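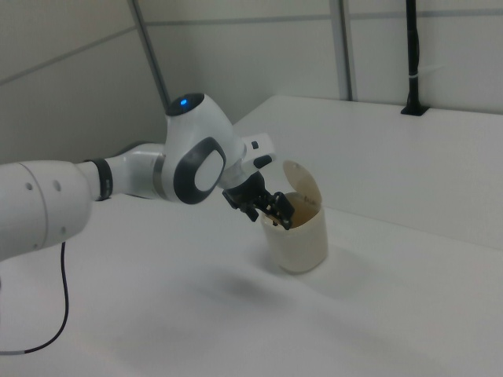
*A white robot arm reaching toward a container with a lid.*

# How Do Two Countries Make a Treaty?

By Brijesh Bhatt

A treaty is a promise between countries, written down and signed. Countries make treaties over fishing, borders, mail, and who gets to land airplanes where. Some treaties end wars. Others are about the proper labeling of cheese. Grown-ups take both kinds very seriously, and the cheese ones can be longer.

To see how it works, let's follow two small neighbors, Berska and Firari. Between them runs a river called the Gorna, which is full of trout. The trout have never shown any interest in which country they are in.

## First, somebody has to complain

Fishing boats from Berska keep drifting over to the Firari side. The Firari government sends a letter saying it is "concerned." In the language of diplomats (the people who speak for their country to other countries), "concerned" means annoyed. "Deeply concerned" means very annoyed. If you ever read that talks were "frank," you can guess there was some arguing.

Berska writes back that it is concerned too. Now they have something in common, and they agree to talk.

## Then comes a lot of sitting

The talks are called negotiations. You have probably done some yourself, around bedtime. Each side asks for more than it expects to get, acts shocked at what the other side wants, and slowly moves toward the middle.
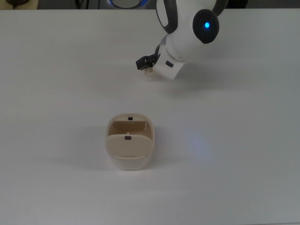
The leaders of the two countries usually stay home for this part. They send negotiators, who know a great deal about trout and have packed snacks. The talks are held in the town of Abbasi, which belongs to a third country, so neither side can grumble about having to travel to the other one's house.

Every word gets checked. Does "boat" include a canoe? What about a very large inner tube? The Berska and Firari treaty ends up 203 pages long, and the canoe gets a whole page to itself.

## Signing it (with the good pens)

When the words are settled, the leaders finally turn up, sign, and shake hands for much longer than people normally do so that the photographers can get their pictures. There are two copies, one for each country to keep.

You might think that's the end. Sorry!

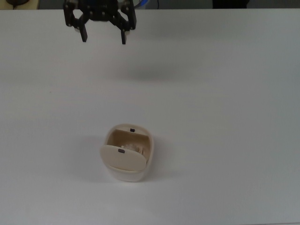

## Everybody at home gets a say

In many countries, a leader's signature isn't enough. The parliament or some other group of lawmakers has to approve the treaty as well. This is called **ratifying** it. Berska's lawmakers vote yes after 3 days. Firari's take 30, and one of them gives a speech on inner tubes.

If the lawmakers vote no, the treaty can go back to the negotiators, who have to unpack the snacks again.

## What if somebody breaks the promise?

There is no principal's office for countries. There are international courts, but usually both countries have to agree to go. More often, the other side complains, stops trading certain things, or leaves the treaty altogether. Most treaties have a section near the back explaining how to quit, and how much warning you have to give.

Still, countries keep most of the treaties they sign. A country that breaks its word has trouble finding anyone to sign the next one.

## Words to know

- **Diplomat:** a person who speaks for one country to another
- **Negotiate:** to talk until both sides can agree
- **Ratify:** to officially approve a treaty
- **Concerned:** see above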